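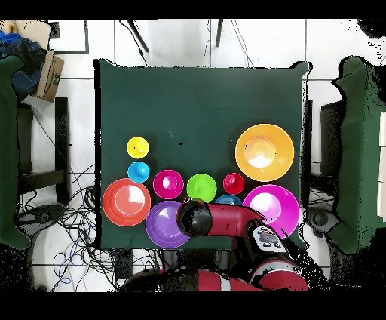 ## 4. Does group teaching hold students longer?

The claim that children who start an instrument in groups stay with it longer than children taught one to one is repeated often, and usually on thin evidence. Lozano's report on the Benberg program is the source most people reach for. It followed 70 beginners on violin and cello and found that over half of those in groups were still enrolled after 36 weeks. We have three doubts about that result.

First, families chose their own format. Group lessons at Benberg cost less and met on Saturday mornings, and either fact could keep a child enrolled whatever happened in the room. Lucía Lozano grants this in a footnote, then drops it from her discussion.

Second, "enrolled" meant that fees were paid. A student who had not opened the case since November still counted. Practice logs were handed out, but only 8 came back complete, and the report leaves them out.

Third, the teachers differed. The group classes were led by two people with long experience, while most of the private lessons went to recent graduates. Any gap between the formats may be a gap between teachers – the data cannot tell us which.

The Plernico school tried to repeat the study with assigned formats. Its sample was small and the difference mostly vanished, although parents moved children between formats midyear, so we would not lean on that result either.

**Figure 1.** Colored cups and bowls on a green table, seen from above.

None of this shows that group teaching fails. It may well suit many beginners. Our complaint is with schools that now cite the Benberg figure in their brochures as settled, and with funders who ask for it. Section 5 sets out the attendance measure we used at Arrieta and Dornen, and where it broke down.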